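15 March 2019, sewing room

Re-ran the thread test on the Urnier samples. Bobbin tension was still set for canvas from January, so I backed it off a quarter turn and threw out the first two strips. Seams lie flatter now. Slight pucker at the start of each row, gone after an inch.

Stitch counter reads 3405. Oil at 4000.
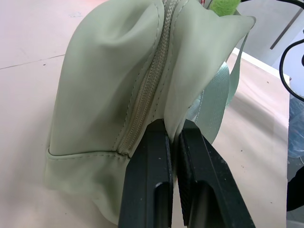

Stameck thread frays at the needle above 900 stitches a minute. Rosales thread held at the same speed with a size 80 needle. Didn't try the 90, we're out.

Dulce Orozco wants the Justa order cut on the bias. I'd leave it on the straight grain, but will sew one of each and hang them over the weekend.

Left on the shelf: around 654 yards of the gray. Needs a label.

To do: needles, chalk, new belt for machine 2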